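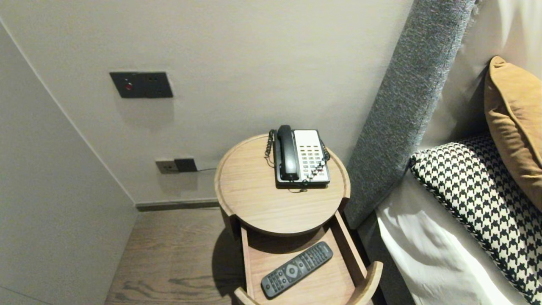
Keep the phone on the nightstand

Hotels want the bedside phone gone. Saves a cord, they say. I say leave it. Round table, drawer for the remote, phone on top – done.
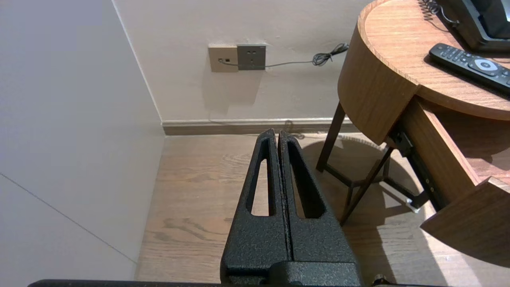 My own cell died at 4 in the morning at the Dirkedgate, room 268. Outlet down by the floor, me on my knees, half alseep. Landline still worked. Called the desk, got a charger.
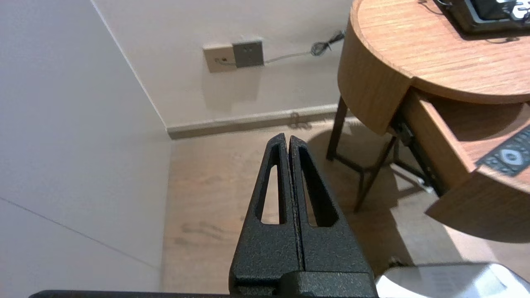

Manon Fehr wrote back that she hasn't touched a room phone in 23 years and would rather have teh table space for a book and a glass of water.

Fine. Get a bigger table.
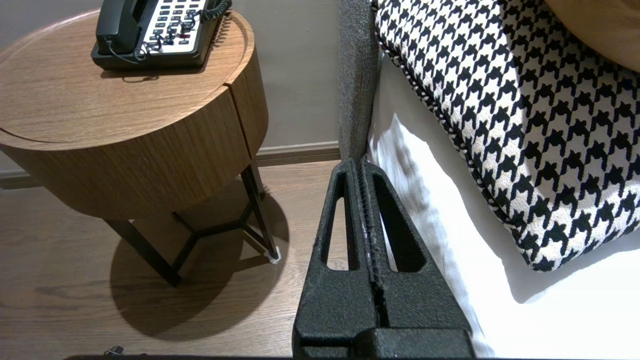
And tidy the cords while you're at it – one clip, back of the table.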